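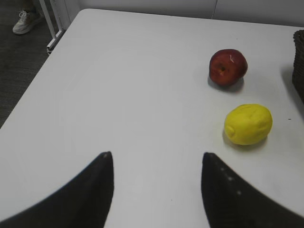

Apple and lemon on the white table, with the dark woven basket at the right.

From: Titilayo Garba
To: Parnevby Premises and Hospitality list
Date: Nov 11, 2019
Subject: Re: Fruit baskets for the reception tables

Dear colleagues,

Thank you to those who responded to the first circular. I reply to Loredana's message on behalf of the premises office, and her text is quoted in part so that members who joined the list recently may follow the matter.

Loredana Mancuso wrote:
> The Alano building has asked whether the display fruit may be
> retained after the refurbishment. Our office would prefer fresh
> fruit at reception, but we have no one on site to replace it
> between visits. Could the premises office confirm what is
> approved, and whether the wicker baskets are to be kept or
> exchanged for the Skoretti bowls? We would also be grateful for
> guidance on how the fruit should be set out, as practice
> differs from one floor to the next.

Artificial fruit remains approved for all unstaffed reception tables. Fresh fruit may be offered where a member of staff is present throughout the day, and its cost should be charged to the hospitality budget under code 127. The two kinds must not be mixed in one basket. A visitor to the Hsiao suite was recently embarrassed to find that the apple she had chosen was not edible, and we should like to avoid a repetition.

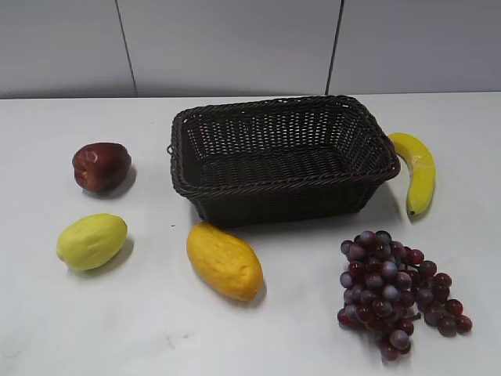

The dark brown wicker baskets are to be kept. They suit the white tables well, and the Skoretti bowls, though handsome, have proved too heavy for the cleaning staff to lift each evening. Please empty the basket fully before wiping the table, and brush out the weave with a dry brush – dust settles in the openings and is difficult to remove once damp.

As to arrangement, the larger pieces should be placed first, with the banana laid along one long side and the apple and lemon towards the opposite end. Nothing should stand so high above the rim that it rolls out when the table is knocked. Pieces which have faded or split may be returned to Room 81, where a small stock of replacements is held.

Offices wishing to order further baskets should write to me before the end of January, stating the floor and the size of the table. Orders received after that will be held over to the next round.

Yours sincerely,
Titilayo Garba
Premises Office, Parnevby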